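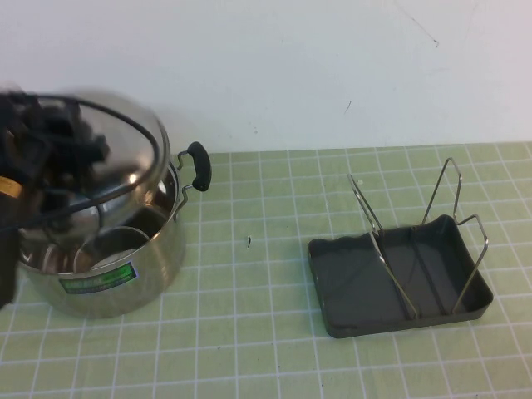 Gestham Allotment and Garden Society
Minutes of the general meeting, Friday, 7:00 p.m.

1. Opening
The meeting opened at 7:05. The minutes of the last meeting were read and accepted with one correction: the gate on the Storham side is to be painted green, and not brown as was written.

2. Money
The balance at the start of the season was $3,335. After payment for the new hose and the repair of the pump it stands at $3,168. Members accepted the report.

3. Water
The meter showed 1,303 gallons used in the month. Several members found this high. It was agreed to close the main tap each evening and to look for a leak near the lower plots. Members with plots by the tap will take turns, and the list hangs in the shed.

4. Compost
The offer from Yilma was discussed. They can bring one load for $200, delivery included. One member asked if the compost is free of weed seeds – the answer is not known yet. The decision is moved to the next meeting.

5. Shared supper
It will be in March, after the first work day. Each plot brings one dish. Please write the name of your dish on the list so we do not receive only potato salad.

6. Other matters
The key to the seed cabinet is still missing.

The meeting closed at 8:20.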